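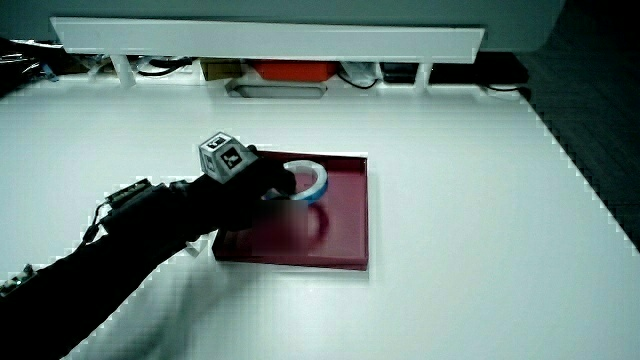

Slide 2: The tape and the tray

Good morning, everybody, and thank you for coming back in after the break. I know the coffee is better out there than anything I've got in here. I'm Binta Iyamu, I work on the Temba arm, and I'm going to spend my time with you on one fault that cost us most of July.

(Leave the slide up. Let them look.)

The job we were teaching is a very small one. You reach to a tray, you pick up a roll of tape. A person does it first, wearing the glove with the marker block on the back of the hand, and the arm learns from where that block went. You've all picked up a roll of tape, and I'd guess none of you has ever had to think about it, which makes it a lovely thing to teach and a maddening thing to get wrong.

Slide 3: What happened

We had 900 recorded reaches and we were feeling pretty good about ourselves. Then we let the Temba arm try it on its own, and it came in nicely over the tray, lined up on the ring, and kept going down. It pushed the fingers into the tray floor hard enough to crack the tray and bend a finger mount, and the force stop did not trip until after the crack.

(Pause here. Somebody usually asks if anyone was hurt. No. Minoru Murakami was standing at the stop button, well outside the reach line, and he hit it. Thank him by name, he's in the third row.)

Slide 4: Where we looked first

We blamed the tray, I'm sorry to say. It's glossy and it throws back a reflection of the ring, and we had all decided the camera was being fooled by that. Toshiko Takagi spent four days swapping in dull trays and moving lamps. The arm went down just as hard on every one of them, poor thing, and so did Toshiko's patience.

Slide 5: What it was

Two things, and I'll take them slowly because I got them muddled myself when I first wrote this up.

First, the marker block. It had been glued back on after a glove change and it sat a little higher than before. We never measured it again. So in 129 of the recordings the hand looked higher than it was, our software corrected for that the wrong way, and the arm learned a floor that wasn't there.

Second, and this is the part I'd like you to take home to your own labs, the force limit. It had been raised for a different job with heavy boxes and never put back. The limit was in a settings file with no date and no name on it. Yabsira Negash found it on a Tuesday evening while looking for something else entirely.

Slide 6: What we do now

Block height gets measured every time a glove goes on. The force limit is set fresh at the start of each job, and the arm won't move until a person has typed it in. First runs are at slow speed over a foam pad.

(If short on time, skip the Kuvgate comparison and go straight to questions. If Yabsira is in the room, hand the settings file questions over.)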